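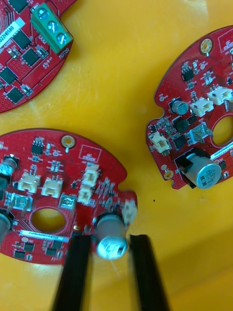

# Promell bench mat, 16 months in

I bought the large Promell mat for the repair bench in my garage in Fallham. It cost $126, a lot for a sheet of rubber, so I put off writing this until I'd used it for a while.

The mat is gray, with a slightly pebbled top and a smooth underside. It came rolled, and the corners stayed curled for two weeks. I weighed them down with paint cans. After that it lay flat and hasn't moved.

**Heat.** I solder most evenings between March and the end of summer. A dropped iron left one shiny spot the size of a lentil. Small blobs of solder lift off with a fingernail. My old Skerodwood mat would have had a hole in it.

**Cleaning.** Soap and water does the job. Flux residue needs alcohol and a second wipe. Promell says to avoid acetone and I have.

**Small parts.** Screws don't roll much on the pebbled surface, but it has no raised edge, so a bumped screw still ends up on the floor. The Ha mat has a lip on all sides. For loose hardware I use a steel tray with a sheet of white paper in the bottom - dark screws are much easier to find that way.

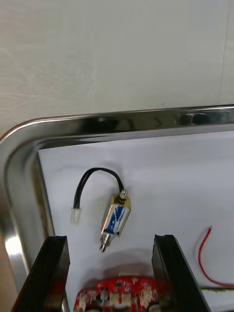
*Paper-lined steel tray.*

**Grounding.** The snap in the corner is solid. The cord that comes with it is too short for my bench, and I replaced it with one from a drawer.

**Smell.** Strong for the first few days. Larysa Holovko, who shares the garage, asked me to leave it outside overnight, and that helped.

The printed ruler along the front edge has mostly worn off. I never used it, but at this price it should last longer.

I'd buy it again in the smaller size. The large one covers the spot where I clamp my vise, and I had to cut a notch in it with a utility knife.

4 out of 5.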